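Emrys Kneath
29 June 2023
Print | E-mail

1/ I moved to Teldale 4 years ago and I am still learning how people here sell second-hand things. I will write down what I understood until now. Please correct me where I am wrong.

2/ First, the word "garage sale". In my first June here I was searching for a garage. The sale was on the lawn, and the garage stayed closed.

3/ Second, the price on the sticker. At home we would discuss it for a long time, with coffee. In Teldale you ask once, politely, and then you pay. I asked twice for a grey lamp and the lady went very quiet.

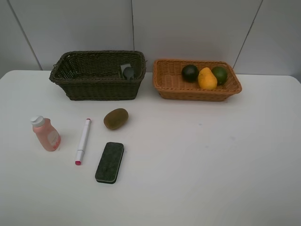 4/ Third, the hour. The notice says 8 o'clock. The neighbours come at 7. My colour of face at 9, when only the books about tax were left, you can imagine.

12 comments | 5 shares

5/ Now the bigger kind of sale. In Urnuvlow they close one street every June and 21 households put their tables out. I went with Mrs Farooqui from my building. She has a rule that she carries home only what fits in 2 bags.

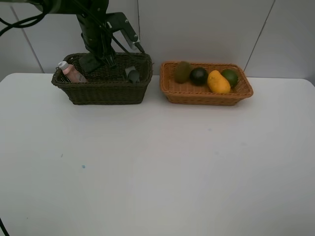 She kept her rule and I did not have one, so I came back on the bus with a floor fan, a chair and a jigsaw puzzle of 600 pieces. The driver was very kind with the chair. The puzzle is a harbour with a lot of sky, and I am doing the sky last.

6/ I also learned "free to a good home". It is written on things left at the kerb. I believed I must prove that my home is good, so I rang the bell to introduce myself. The man said "mate, just take it".

7/ For those who prefer a shop, Kellaretti on the main road takes things on consignment. They keep your item for the whole month, and the labels are written by hand in a beautiful way. 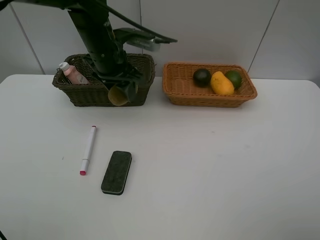 Several of you asked me: is it rude to offer less than the sticker says?
In the morning it can be taken badly, but in the last hour most sellers are glad of any offer, because they don't want to carry everything inside again.

8/ Next time I will write about the library book sale, where I made other mistakes.

31 comments | 9 shares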